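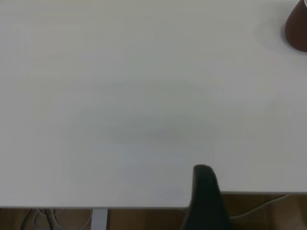 A robot finger at the edge of a white table.

Why did the robot stop?

Rahel Mayrhofer teaches a robot arm named Dorum to move things on a table. One morning Dorum reached for a mug and froze. A red light came on.

Dorum has a safety rule. If its arm pushes on something harder than it should, the motors stop right away. That keeps people's hands safe, and cups too.

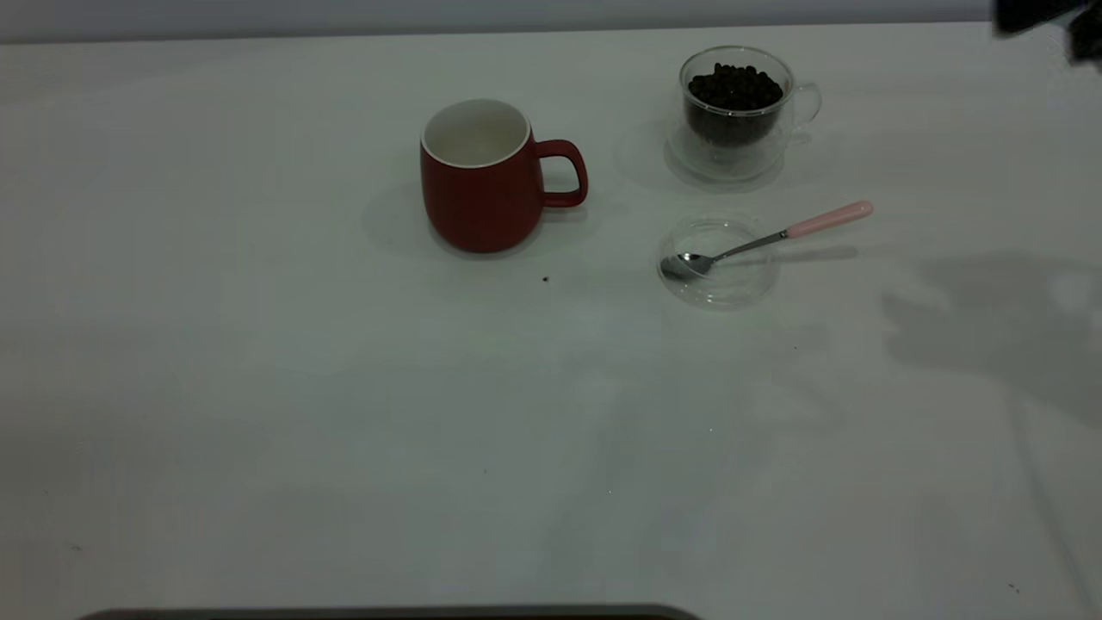
A glass cup full of coffee beans weighs more than an empty mug, so the arm needs to know what it is lifting. Dorum had the wrong number saved. Its own arm felt too heavy to it, and it thought it had bumped into something.

Rahel fixed the number and ran 17 slow tests. Dorum passed them all.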